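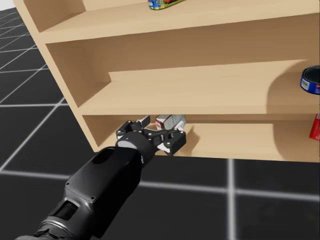 Recovery after eyelid surgery is easier when the home has been prepared in advance. Patients of the Rolard Clinic are asked to complete the steps below before the day of admission. Begin with storage, as bending and reaching should be avoided in the first days after the procedure. In a tall unit with several horizontal shelves one above another, use the shelves between waist and chest height for medicines and dressings, and leave the highest and lowest shelves for items that will not be needed. A small can lying on its side on a top shelf should be brought down beforehand if it will be wanted during recovery.

Step 1. Prepare the bed
Arrange two or three firm pillows so that the head and shoulders are raised to an angle of 30 degrees. Sleep on the back.

Step 2. Prepare cold compresses
Place clean gel packs in the refrigerator the evening before surgery. Wrap each pack in a soft cloth before use and apply it without pressure, for the length of time given on your discharge sheet. Do not place ice directly on the skin.

Step 3. Set out medication
Keep eye drops and ointment in their original packaging. Do not take aspirin or herbal supplements unless your surgeon has approved them – this includes products sold without a prescription.

Step 4. Arrange transportation
Patients may not drive home. An adult must meet you at the Lumar Building, Room 16, and should remain with you overnight.

Contact the duty nurse on extension 1055 at once if you notice sudden pain, heavy bleeding or any change in vision. If you cannot reach the nurse, call emergency services.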